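Kukik Handheld Gripper Kit: Kitchen Pouring Gallery
Puvura hardware pages / Updated 2019-05-03

The Kukik is a handheld gripper kit for recording manipulation tasks. An operator holds the tool, does the job by hand, and the camera on the tool records it. The files then go to whatever training setup the lab already runs. We have had the kit on our bench since February, and this page collects a few pictures from the bean pouring task, with notes on the parts of the kit that buyers ask us about most.

The task itself is simple. Dry mung beans, a glass jar with a lid, and an orange plastic bowl on a white table. Wonthorpe sells the same kind of dishes in its task box, but anything from a kitchen store will do. We picked beans over rice because they are easier to sweep up.

Finger covers

The pads come with dark knit covers that slip over the fingertips. Bare pads slid on smooth plastic in our early sessions, and the knit holds a glossy rim a good deal better. The covers pick up dust and lint, so plan on washing them. A pack of spares is listed at $54, and we would order one with the kit.
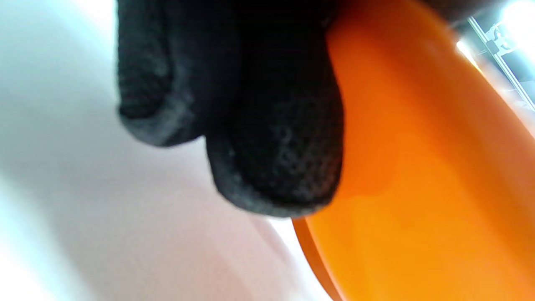 Fit matters more than we expected. A cover that has been pulled on crooked leaves a fold near the tip, and the grip is uneven until it is straightened. We check the covers at the start of a session and again after a break. Jacquet makes a rubber cover for the same pads that needs less care, but it marked our lighter dishes and we went back to the knit.

Curved plastic is the hardest thing in this task to hold. The bowl wants to turn as its weight shifts. A slow pour is easier to control, and it also makes a more useful recording. New operators tend to rush the last part.

Camera view

The camera rides on the tool, so the view tilts whenever the wrist does. Anyone used to footage from a fixed stand will need some time to get used to it. The upside is that the pads stay at the edge of the picture and the work stays in sight below them. Clear glass is a fair test for any camera this close, and here the beans at the bottom of the jar come through well, as does the heavy lid set down to the right on the table. Ceiling lights leave bright highlights on the rims. We left exposure on automatic and had no cause to change it.

The view also takes in a lot of the room. Labs that need to keep people or screens out of their recordings should think about which way the table faces. 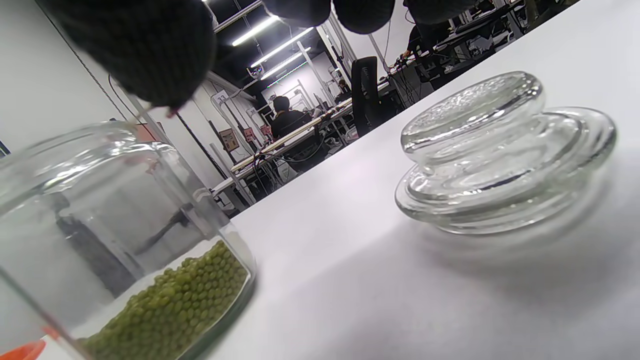

Controllers and head camera

The full bundle adds a pair of mounts that strap VR controllers to the backs of the hands, fingerless gloves, and a second camera worn on the head. This setup records bare fingers and hand position, and it gives a wide, level look at the table that the tool camera can't. We use both for the same task and keep the recordings in separate folders.

Straps should be snug and the cables should run back along the forearm, away from the dishes. Setup takes 30 minutes the first time and much less after that. The charge held through our longest session.

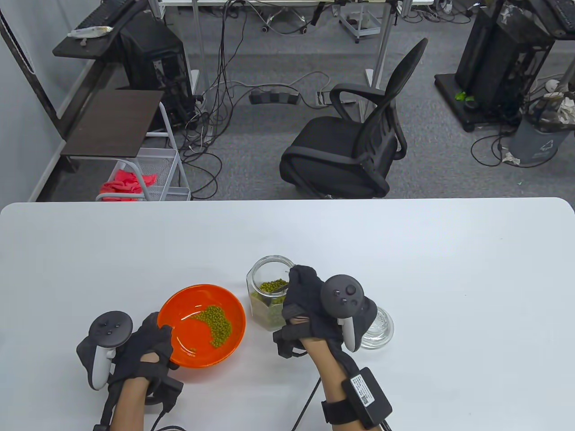

Left hand on the bowl, right hand above the jar, with a controller strapped to each.

What is in the box and what it costs

The base kit is $805. It includes the gripper tool with its camera, one set of knit covers, a charging lead and a carrying case. The warranty runs 2 years and does not include the covers. The glove and controller mounts are sold only in the full bundle, which is priced by quote. Controllers are not supplied. Dishes and beans are up to you.

Orders and questions go through the Puvura contact form. Please say which controllers you own, as the mounts are made to fit the model.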